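Solness Dry Aquavit – The first thing out of the bottle is caraway, and so is the second. Give it five minutes and some orange peel turns up, a little late and slightly out of breath. The finish is long and peppery. B+
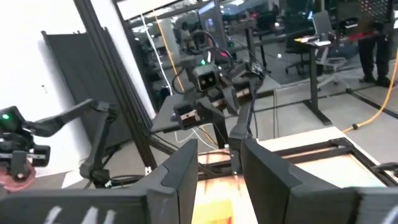 Solness Cask Aquavit – Same recipe, plus a spell in old sherry wood. Softer, sweeter, and much easier to like, though the caraway has gone into hiding. Only 1583 bottles were made, which the label mentions twice. A-

November 2022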